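Course handout: Furnishing the Formal Room
Unit 3, Seating and Small Tables
Udix Certificate in Household Care and Arrangement, Mutthorpe center
Revised 2023-06-07

Read this before the practical. Last May half the group arrived having read only the tea schedule, and the afternoon went accordingly.

We are concerned in this unit with the kind of sitting room in which very little sitting gets done. You will meet it in older houses, in hotels that would like to be older houses, and at your aunt's.
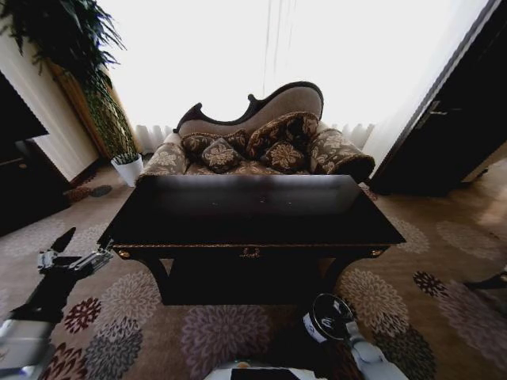
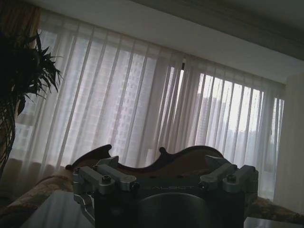 Carved seating wood against a bright window.

1. What to call it

A chaise lounge, strictly, was made for one person with their feet up. The name is now used for nearly anything long with a carved back, and you will not win that argument with a client. Write down what the client calls it, then describe the piece so that a stranger could find it: wood color, shape of the crest, each fabric separately. In the first picture the back panel is plain taupe-beige and the seat and arms are a brown and cream damask. "Beige sofa" on an inventory sheet loses 2 marks.

The table gets the same treatment. Dark, glossy top, thin gilded edge to the apron, small gold pull, curved legs. If a client says coffee table and you would say console, put both.

2. Light from behind

A window behind the seat is flattering and unkind. The crest shows up beautifully as an outline, and whoever sits down turns into one too. For the person dusting, the trouble is that carving looks clean when the light is behind it. Go around to the window side, or hold a lamp low and to one side, and look again.

Sheers cut glare but they don't stop fading. Turn and swap loose cushions on a schedule. The Toivonen method, which we follow here mainly for its brevity, says every 30 days and write it on the calendar. You will forget by the second month. Write it anyway.

3. Carved wood

Soft, dry brush first, always from the top down. Work into scrolls and hollows with the bristles, then follow with a barely damp cloth and a dry one. No spray polish near upholstery. Overspray on damask leaves a mark that will outlive your employment.

Gilded trim is dusted and then left alone. Students find the second part difficult.

4. Glossy dark tops

A dark gloss top reflects the window in a long pale band, and every fingerprint within it. Check the surface from a crouch at the short end. Wipe along the length, fold the cloth, wipe again. Circles will show.

5. Cushions

The first picture has large cushions at the back and smaller ones in front, all in the same dark brown with a gold-beige floral. It is a sound arrangement and leaves a guest with a decision to make about where to sit. In the practical you will be asked to set out a seat for looking at, then reset it for use. Most of you will be slower at the second.

No karate chops in the top edge. The Flonbridge center permits them. We have written to Flonbridge.

For the practical

Bring two soft brushes, three lint-free cloths and an inventory sheet, blank. You have 30 minutes for the seating and 5 for the table, and the sheet is collected at the end whether or not it is finished. Shoes off at the rug. Bags stay in the hall, including the small ones.

Reading before Unit 4: the chapter on drapery linings, and the tea schedule, if you must.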